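The Bus to Ferraro's

My aunt Hamdia left me her recipe for spiced bread, her second-best coat and a debt of five pounds to a man called Ferraro. It was in the will and everything. The solicitor read it out with a perfectly straight face: "and to my niece Etenesh, the five pounds I owe Ferraro, to be paid in person."

I asked who Ferraro was. The solicitor said he'd been hoping I'd know.
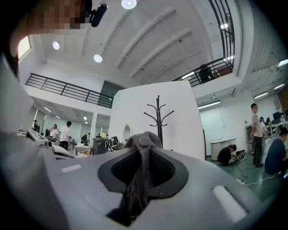
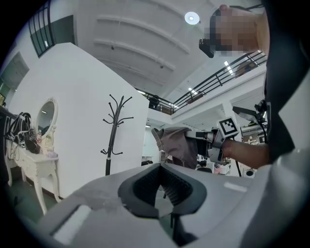

Two views past the light grey gripper, with a person close by in both.

So I did what anyone would do and rang my cousin Amanuel, who has been in love with every mystery he ever met and hasn't solved one. He came round within the hour, ate most of a loaf and went through the pockets of the coat. There was a tissue, a button that didn't match any of the other buttons, and a bus ticket so faded you could only read the route. The 52.

"There you are," he said, as if he'd put it there himself.

I should say I had lived in that town my whole life and never once taken the 52. It goes the wrong way. It goes out past the cemetery and the garden centre and then up the hill to the estates, and if you don't know anyone up there you've got no business on it. I didn't know anyone up there. Neither, I'd have said, did my aunt, who hated hills and used to call the garden centre "the countryside".

We went on a wet morning in July, Amanuel and me, upstairs at the front like a pair of kids. I had the five pounds in an envelope. I'd written FERRARO on it and then felt silly and turned it over. Amanuel wanted to ask the driver, and I said you can't ask a bus driver if he knows a man called Ferraro, and he said why not, and I couldn't think of a reason, so he went down and asked.

"Shop or person?" said the driver.

It was a shop! It was a little shoe repair place right at the top of the hill, between a launderette and a chip shop that had closed down, with FERRARO painted on the glass in gold letters, one of the Rs nearly gone. A bell went when I pushed the door. It smelled of glue and polish, and there was a radio going somewhere in the back, a football phone-in, two men disagreeing about a goalkeeper.

The woman at the counter was seventy if she was a day. She had a pencil through her hair and somebody's brown boot on her left hand like a glove.

"I'm looking for Mr Ferraro," I said.

"You'll want the cemetery, then," she said. "You've come past it. I'm Tincuța. What needs doing?"

I hadn't planned for that. I put the envelope down and told her the whole thing, much too fast, the will and the coat and the ticket, with Amanuel putting in bits I'd left out. When I got to my aunt's name she took the boot off her hand and turned the radio down — she had to go right into the back to do it, and she was gone a good while.

"Hamdia Derese," she said, when she came out. "Thursdays."

"Thursdays what?"

"She came on Thursdays. She brought bread, he put the kettle on, they argued. She brought shoes too, at the start. After a year or two she stopped bothering with the shoes."

I asked what they argued about. Everything, said Tincuța. The council. Whether you could grow figs here. He said you could and she bet him five pounds you couldn't, and then he was ill, and then he was dead, and she went on saying he'd lose.

"But she left him the money," I said. "So she thought she'd lost."

Tincuța looked at me as if I was a bit slow, then lifted the flap in the counter. We went through the back, past the radio and a shelf of shoes with paper labels on, and out of a door into a yard hardly bigger than a parking space. Against the far wall, in an old tin bath, stood a tree as tall as Amanuel. It had big floppy leaves like hands, all dripping. I had to go right up to it and move some of them before I found what I was looking for, small and green and hard as a marble, and then another one behind it.

"Last summer was the first time," said Tincuța. "She stood where you are. She didn't half swear."

Amanuel, who cries at adverts, had gone to take a close interest in the drainpipe.

I didn't know what to do with the envelope. In the end Tincuța took it off me and put it in the till, properly, with a receipt, and wrote on the receipt "figs". I've still got it. I had the heels done on my black shoes while we were there and she charged me full price.

They'd be ready Thursday, she said. I said I could do Thursday. I was halfway down the hill on the bus before I thought to wonder whether I had enough flour in.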